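4.2 Two-arm part handling at the open day

The open day gave us a chance to run the two-arm task outside the conditions under which it had been tuned. The cell was moved to a paneled room on the ground floor, and the table was a wooden one already in use there. No change was made to the control software after the move. The arms were re-registered to the table in the morning, a step that took 76 minutes, most of it spent on the right wrist. The fixed offsets found during this step were stored and were not changed again while visitors were present.

The task uses two parts. The first is a black piece with a flat square base and an upright block. The second is a white square piece with a round hole through its center. The left hand is assigned to the black part and the right hand to the white part. This split was kept for the whole day, although the planner allows the roles to be swapped. In earlier tests at Dullby, swapping roles between runs had made faults hard to trace, and we wished to keep the logs simple.

Figure 6 gives the arrangement of the two arms, with the left hand on the black part at the table and the right hand holding the white part above it.
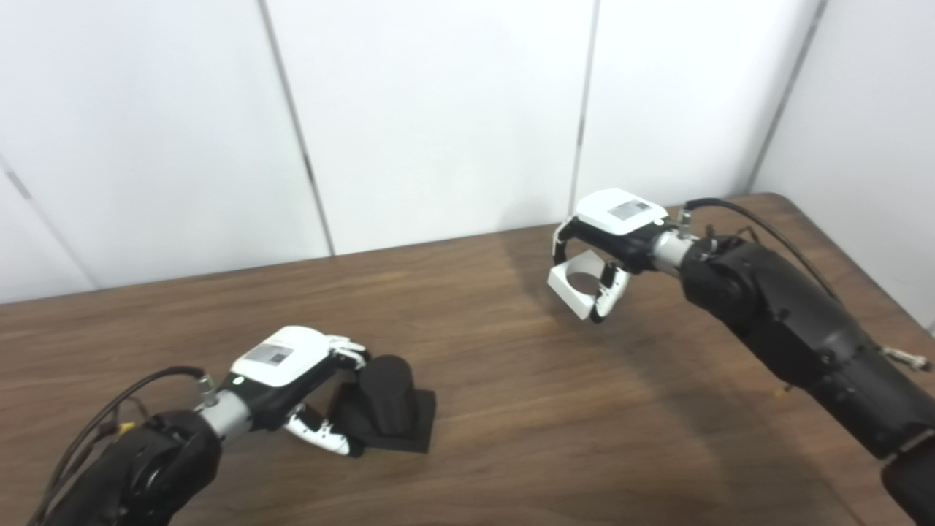 Furthorpe, October

Figure 6. Two-arm handling task at the open day. Left hand: black part, on the table. Right hand: white part with round hole, raised.

Visitors came in groups of up to 20 and stood behind a line taped on the floor. Each group was given the same short talk, after which the operator started a run from the console. The talk was written in advance and covered the purpose of the task, the division of work between the arms, and the stop procedure. Questions were taken between runs. We logged 223 runs in all. A run was counted once the start command had been accepted, whether or not it was later stopped by the operator.

Joint positions, motor currents and hand commands were stored for every run. The Cota logger was used in the same form as in Section 3, with its buffer raised to 400 samples per channel. Smaller buffers had led to gaps when the console was also driving the wall display. With the larger buffer no gaps were found, and the data from the open day can be compared with the laboratory data without resampling.

Two differences from the laboratory setup should be noted. First, the table surface is brown wood with a visible grain, while the laboratory bench is matte gray. The part detector was trained on the gray bench only. Its confidence on the black part dropped in the new room, and the threshold was lowered by one step before the doors opened. Second, the lighting could not be fixed. Blinds were kept closed on the window side, but the door stood open for most of the afternoon and the light level changed as groups came and went.

Grasp commands were not adapted to either change. The hand closing speed was held at the lower of the two settings described in Section 3.2. This setting lengthens each run, and several visitors asked if the arms were waiting for each other. They were: the right arm holds at its raised pose until the left hand reports a stable contact, and the delay between the two events is set by the slower closing speed. We had treated this pause as a detail of the controller - it was the part of the task that visitors asked for most often to see again.

The pose of the right hand was also recorded at the hold point. Orientation of the white part varied between runs more than its height did. The tilt is set when the part is first gripped and is not corrected until the approach phase begins, so any error at pickup is carried through the hold.

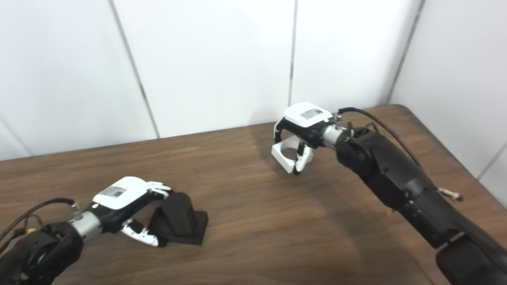 Xiomara Crenshaw, in written comments returned after the visit, argued that the tilt should be corrected during the hold instead of in the approach, given that the right arm is idle at that point and the time costs nothing. She also asked why contact at the left hand was judged from motor current alone, and suggested that a part could shift under the fingers without the current showing it.

Both comments are fair. On the first, the correction was left out of the hold phase to keep the arm still while the left hand settled, as motion in one arm is passed to the other through the shared mount. Woldegiorgis damping pads were fitted to the mount for a short trial in the laboratory, and the early results suggest that small corrections could be made during the hold. On the second, we have no separate measure of part motion in the open day data. Adding one would require a change to the detector, and we return to this in Section 5.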